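Open Day at the Lelcombe Lab: Frequently Asked Questions 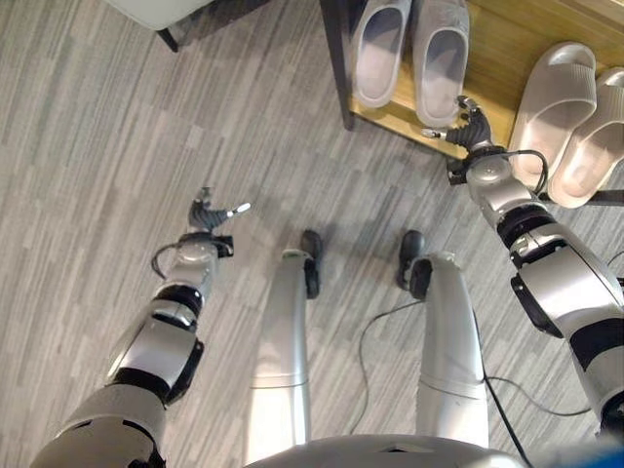 Head camera view of the humanoid at the slipper rack, both hands extended.

When is it?
Tuesday, October 22, 2024. Three sessions, each limited to 200 visitors.

Do I need a ticket?
Yes. Book through the Andora page and bring the confirmation code.

What will be demonstrated?
Footwear handling at a low rack. The operator display is repeated on a wall screen.

How close can visitors stand?
Behind the floor tape, 300 cm from the robot.

Can I operate it?
No. Operation is limited to trained staff.

Is flash photography allowed?
No. Flash affects the cameras.

Where do I park?
Lot 3, off Korer Street. The entrance is at number 853.

Will there be another open day?
The next one is planned for January.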